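Gendstead Shared Workshop
Table arm "Wondance" — safety check before powered use
Checked by: Hanane El Khatib
Second person: Ismail El Fassi
Date: February 3, 2026

Marks used: OK / OK with comment / NOT OK / not checked

POWER AND STOP

1. Emergency stop cuts the motors. OK. Pressed 10 times, also with the arm stretched out.
2. Arm does not fall when power is cut. OK with comment. It sinks slowly. Keep your hand away from under the elbow.
3. Power supply has its cover and a fuse. OK.
4. Mains cable without damage. OK with comment. The outer skin is a little worn near the plug. Ismail will change it.

MECHANICAL

5. Base clamps tight. NOT OK at first check, one clamp turned by hand. Tightened and checked again, now OK.
6. Screws on finger mounts tight. OK. I put a paint mark on the shoulder screws also, so we can see if they move.
7. Cable along the forearm has enough slack. OK with comment. At full turn of the wrist it pulls a bit. The limit in the software is now 9 degrees smaller than in January.
8. No sharp edge on printed parts. Not checked on the spare fingers, they are still in the Erraji box.

SOFTWARE LIMITS

9. Speed limit is set before the arm moves. OK. The value 3000 in the Timus settings file is the old one, please do not copy it back.
10. Gripper force limit. OK with comment. Closed on my finger with the low setting, no pain. I did not try the high setting and I ask that others do not.

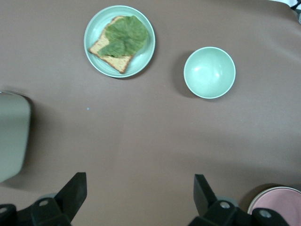
WORK AREA AND TABLE ITEMS

11. Jaws open before the first move. OK. Wide apart, with bare table between them.
12. Items placed with space between them. OK with comment. There is a good gap from the green plate to the bowl. The pink item at the lower right is too near to the right finger, move it before the start.
13. Bowl empty. OK.
14. Table surface clean. OK with comment. One small blue speck, to wipe.
15. Food used for trials is not eaten after. OK — the toast and the leaf go to the bin, also if they look fine.

Still open: 4 and 8. Next check after 6 sessions, or earlier if somebody changes the fingers.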